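Budget thread, as promised. We're a small repair and refurb shop at Lilcombe and next year's equipment plan has to be in by December. Posting it in bits as I work through it.

The question is whether we buy a second arm for desktop towers or spend the money on fixtures for the one we've got. Farah Govindasamy wants the arm. I started out wanting it too.

The quote from Skammont covers the arm and controller. It doesn't cover the gripper, the table, the brackets or the cabling. Budget for those separately or you'll be caught out like we were last time.

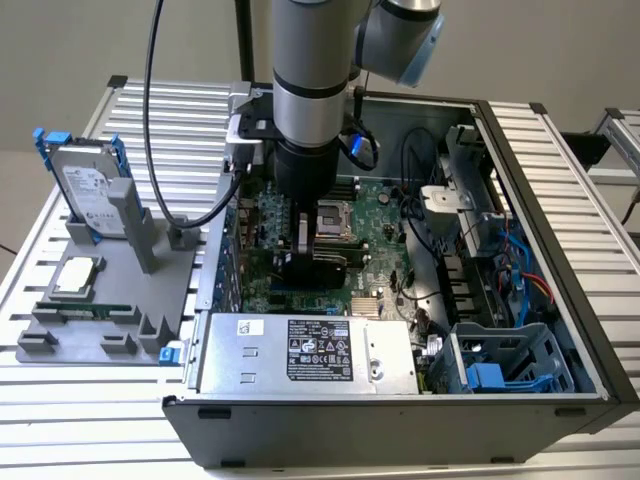 Fixtures are where I'd put the first money. Each drive, processor and memory module needs its own place to sit, in the same spot every time. We print ours. Filament for the year is down as 278 pounds, and that includes the ones that come out wrong.

Next line is spare gripper fingers. I've put in for 19 sets. Haziq Purba thinks that's too many. He may be right but they take weeks to arrive.

Cables are the awkward part of any tower. If your supplier only demos on a bare motherboard, ask to see it done with the wiring still in the case.

I've set aside 3000 for training and call-outs. Lavberg wanted 344 a visit on top of travel. Get the travel rate in writing.

Where I've landed: fixtures and spares now, second arm back on the list for the year after. Farah has seen the figures and still disagrees.

Lead times next, once Kartini Tjoa sends me the delivery dates.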